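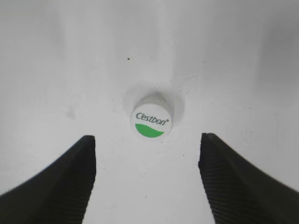

Figure 4. Bottle cap with a printed top face (Cestbon).

3.2 Household habits with caps and bottles

In the first part of the survey we asked the residents of Drillitport and Clundier what they do with a drink bottle between the last sip and the collection day. The question looks simple, but the answers were longer than we expected and many people wrote on the back of the form. The form was sent to 584 households in the two towns and 300 of them returned it with all pages filled in. Forms with a missing page were not used, even when the other pages were clear.

The two towns have different rules. In Drillitport the council asks residents to put the cap back on the bottle. In Clundier the older rule is still printed on the lid of the kerbside bin, and it says that caps must go to the general rubbish. The newer leaflet in Clundier says the opposite of the lid. Of the returned forms, 221 came from Drillitport, so the results for Clundier must be read with more care.

Most people in both towns said that they know the rule. When we asked them to write the rule in their own words, the answers were much less sure. Some residents of Drillitport described the Clundier rule, and a few of these added that they had lived in Clundier before they moved. Others mixed the rule for drink bottles with the rule for milk bottles. We did not correct the answers and we coded them as they were written.

The reasons for taking the cap off were mostly practical. People want the bottle to lose its air so that it takes less room in the bin. After they have pressed it flat, they do not think of the cap again, or the cap is already in another place in the kitchen. Several families keep the caps in a jar for a school or a charity, although the school collection in Clundier closed some years ago. One respondent wrote that the jar is now full and that she does not know who to ask about it.

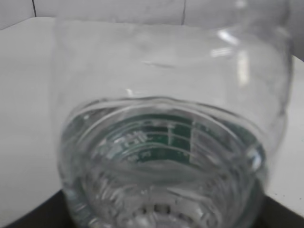 Transparent container, with a dark green label
seen through the ridged neck or rim section

Rinsing was the second habit in the survey. Here the two towns were closer to each other. A large part of the respondents rinse a bottle which contained juice or a flavoured drink, but they do not rinse a water bottle. This seems reasonable to us, and the sorting centre which serves both towns has the same advice. In dry months some residents stop rinsing to save water. In the comments they asked if the bottle will then be refused, and we found no public text from either council which answers this.

The colour of the plastic also played a role. Many people believe that only clear bottles are recycled and that coloured ones are thrown away at the centre. In Drillitport this belief was more common among people who live in flats, where the bins are shared and the labels on them are often worn. In detached houses the bin is used by one family only, and its members seem to learn the rule from each other.

We also weighed the plastic drink containers from one collection round in each town. The total was around 925 kilograms before sorting. The round in Clundier was done in July, during the school holidays, and the round in Drillitport was done later, so a direct comparison of the two weights is not fair. We used the rounds only to see if the habits reported in the forms agree with the content of the bins. For caps the agreement was good. For rinsing it was poor, and bottles with a rest of sweet drink were more frequent than the forms would suggest.
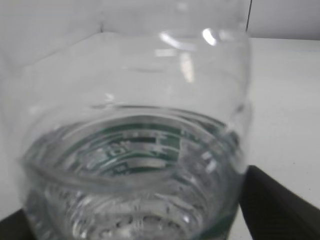 Figure 5. Clear plastic bottle, smooth shoulder and ribbed lower section.

Labels and sleeves were not part of the first questionnaire. We added one question about them to the short follow-up form, which closed in May 2021. The answers are reported in Section 3.4 together with those about cartons, because many residents answered the two questions as if they were one.

There are two limits to the results in this section. First, the person who filled in the form is not always the person who takes out the bin. We asked for the second person to help with the answers, but we cannot know in how many homes it was done. Second, the form was offered only in English. In the northern part of Clundier many households use another language at home, and the return of forms from these streets was low. A translated form was prepared for the next stage and it was tested with a small group of residents before the printing.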